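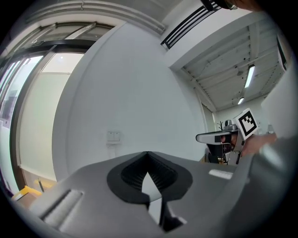
Gidey room notes: README

Hi, and thanks for downloading this! Gidey is my little collection of notes on plain interior rooms: the walls, the switches, the doors, all the stuff you stop noticing after a week in a new place. I started it when I was helping fit out a small office in Prallton and couldn't find a simple list of what ordinary rooms have on their walls (catalogs, sure, tons of catalogs, but I wanted real rooms).

Last updated Apr 17, 2019.

What's in it

There are 96 room entries in one spreadsheet, rooms.csv, one row per room. A white wall with a two-rocker switch plate and a black metal-framed glass door gets a row just like a fancy paneled library does, and I have way more of the first kind!

Columns

room_id: a number, no meaning to it
wall_color: my best word for it, so "white" covers a lot of ground
switch_type: rocker, toggle, dial or other
switch_count: switches on the one plate, so a side-by-side pair is 2
door: glass, solid, none or unknown
frame_color: door or window frame, whichever is easier to see
notes: whatever I felt like typing

I left 11 rows with door set to unknown. Please don't read that as "none" (I did that myself in the first version and the totals came out silly).

Wall color was the hardest one. I used the Karkmont paint card for a while, then gave up, as everything pale looked the same to me under office lights. The old card names are still in the notes column for 33 rooms. Ignore them or enjoy them, up to you.

Using it

Open it in any spreadsheet program. If you use the Grurkimix import script, set the separator to semicolon first or all the notes end up in one giant cell.

Take it, change it, share it, just keep this file with it. I'd like to get to 100 rooms in May, and I'm short on dial switches, so if you've got a room with one, send me a row!

Known problems

Two rooms share an id. I know which ones, I just haven't fixed it yet.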